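Home Talks Schedule Past Meetups Contact

Posted in April by Arlo Tillman

Speaker notes: Can It Do My Laundry Yet?

(Wait for the mic. Say hi to the back row.)

Okay, so hi everybody, I'm Arlo, and I've got a bad habit of telling people at parties that I work on robots. You know what they ask next. Every single time! "When can it do my laundry?" So tonight I'm going to try to answer that, and the short answer is some of it, slowly, if you're patient and you don't own anything silky.

Start with the good news. Picking up a ball and putting it in a bin? Fine. We ran that one 470 times at Teris last winter and I got so bored I started naming the balls. Wiping a flat counter is pretty good too. Opening a drawer is good until the drawer sticks (and mine at home always sticks).

Then there's clothes. Ask Paloma Sorensen about clothes and clear your evening. A shirt doesn't have a shape, or it has a new one every time you touch it, so the arm reaches for a sleeve and gets a fistful of hem. You and I fix that without thinking. We give it a shake, find the shoulders, done.

NEXT SLIDE. Let them look for a bit before talking.
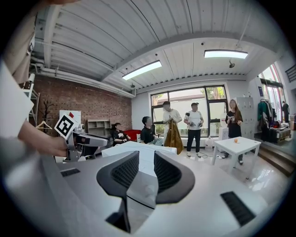 Grippers in hand, a long garment held up by the window, and an orange ball on the little table.

I like this slide for the two jobs in it. The ball is the easy end of my talk and the long golden-brown thing over by the window is the hard end. Look how far down it hangs, down to the guy's knees! Now think about getting that onto a hanger with two fingers on each hand. Try it with salad tongs when you get home, I mean it, I did and my wife took a video.

Numbers, for those who like numbers. In our Binisham trial we asked for 105 towels folded and I timed them all on a Saturday. The best one took 3 minutes. Ezekiel Kapoor folded one next to it, for morale, and was back at his coffee before the arm had found a corner.

(Pause here if they laugh. If not, keep going.)

Shop floors are kinder. Same bin, same part, same light all day. The Villanueva people moved 1,085 cartons without calling me once, and I was a little hurt.

So would I buy one for the house? For the counter, maybe. For the closet, ask me again next year.

Questions. Repeat them into the mic, Ignacio is recording.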